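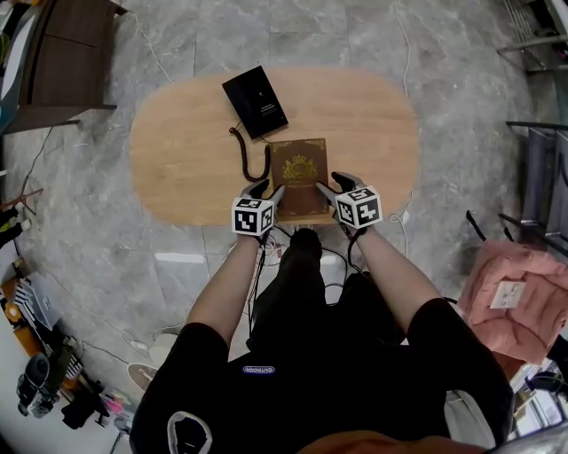
Ticket 700 - Investor alerts: duplicate notices on Pirkik shares
Opened: 10 June 2025
Reported by: Araceli Barroso, Shareholder Services
Assigned to: Patricio Montoya

Following the court ruling on the Pirkik drug liability claims, 123 account holders received the same price alert twice. No trades were affected.

Finding: the Zeltimik feed was listed under two alert rules, one of them left active since January. The older rule has been disabled.
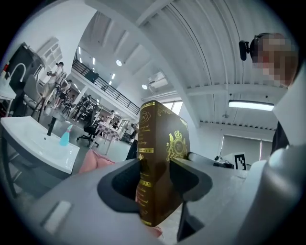
Brown box with gold crest, held upright.

Account holders will receive a correction notice - wording to be approved by Adaeze Akinola.
Status: pending approval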